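4. Mounting the Kitora wall shelf

Before you start, check the wall type. The screws supplied by Wasten are for solid brick or concrete. For drywall, buy hollow-wall anchors separately.

1. Hold the rail level against the wall and mark the 2 outer holes.

2. Drill each hole 70 mm deep with a 6 mm masonry bit.

CAUTION: Check for pipes and cables before drilling.

3. Clear the dust from the holes and push in the plugs until they sit flush.

4. Screw the rail to the wall. Do not fully tighten until both screws are in.

5. Keep the floor below the shelf clear while you lift it onto the rail. Wear closed shoes.
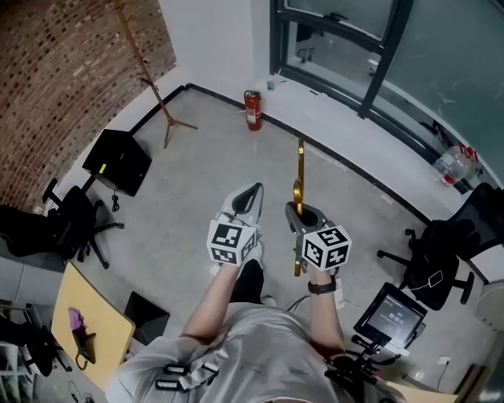 6. Press the shelf down until it rests on the full length of the rail, then fit the locking screw from underneath.

Note: Retighten all screws after one week of use.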